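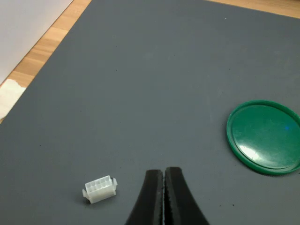 Amaia Rentería

lunes, 29 de noviembre de 2021

Banco 2, carcasas de conector para el mazo del Hikia. Alfombrilla gris oscura puesta, madera libre por la izquierda.

La pieza de diez vías (dos filas de cinco) es de plástico blanquecino translúcido, con una pestaña en cada extremo. Según la hoja de Plamis es equivalente a la de Makris que montábamos hasta agosto. Equivalente en qué, no lo pone. El paso coincide en el plano y poco más. No hay curva de temperatura, no hay fuerza de retención del terminal, y la palabra "compatible" sale cuatro veces en una sola página.

Lo de que en translúcido "se inspecciona mejor" tampoco me convence. Las paredes entre cavidades se distinguen bien contra el gris, eso sí. Pero una cavidad vacía que se ve bien no me dice nada de un terminal a medio enclavar, y ese es el fallo que nos devuelven. Mientras no lo vea con cable crimpado dentro, lo dejo como opinión del comercial.

Pedido mínimo: 400 unidades. Nos ofrecen 2.000 con descuento y portes incluidos. El año pasado gastamos casi 2.220, así que el lote grande nos cubriría menos de un año y nos ataría a una pieza sin ensayar. Yo pediría el mínimo o nada.

Pendiente:
- tirón de terminal, cinco muestras de cada marca, mismo crimpado
- enchufar y desenchufar en la contraparte de Makris, apuntar si la pestaña blanquea
- pedir a Plamis la ficha del material (ya pedida una vez, mandaron el catálogo)
- calibre del paso, fila por fila

Alguien apuntó en la hoja de Bekano "encaja perfecto". ¿Con qué contraparte? ¿Cuántas veces? Sin eso lo tacho. Si fuiste tú, escríbelo aquí debajo con el número de lote.

La alfombrilla coge polvo enseguida, se nota mucho en este color. Pasarle un paño antes de sacar terminales, y los papeles arrugados a la papelera.

No mezclar las de Plamis con la caja vieja. Bolsa aparte, etiqueta a rotulador. Sigo con el tirón cuando vuelva el dinamómetro de calibrar.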